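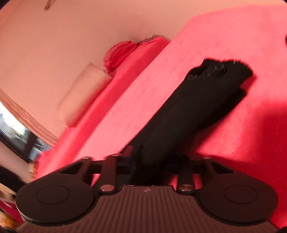
Dark knitwear, lint and all, on the red sofa. The Wurnex hand-held gripper at work.

Wurnex Hand Gripper, bought in August, used most days since. Three stars, and I was tempted to knock one off for the brochure.

We are a small outfit with a small equipment budget, planning for an arm next year and trying not to buy the wrong one. The sales line is that you get the hand-held version first, learn what the jaws can cope with, then spend the real money. Fine as far as it goes. But the Wurnex costs 400 and the Harasym does much the same for 160, so I wanted to see where the difference went.

Some of it went on the build. The linkage is stiff, the dome-head screws have stayed put, and the finger pads are nice and broad. It will take hold of dark, fuzzy fabric, and I had my doubts about that. Small knitted things on a velvety seat are a mean test — everything is soft and nothing has a proper edge.

What I don't believe is the "pays for itself" page. It assumes you never replace a pad. Spare pads are 70 a set from Flengate, and I've ordered them once already. Delivery took 3 weeks. Nobody at Wurnex would give me a pad life in writing, so put your own guess in the spreadsheet and make it a gloomy one.

It's also wide. Seen from behind the jaws it blocks a fair bit of your view, and my wrist knows about it by teatime.

If you're only sorting out what to budget for, borrow or hire first. Karthorpe do it by the week, and they'll let you bring your own laundry. I'd have one again at 250, not at this price.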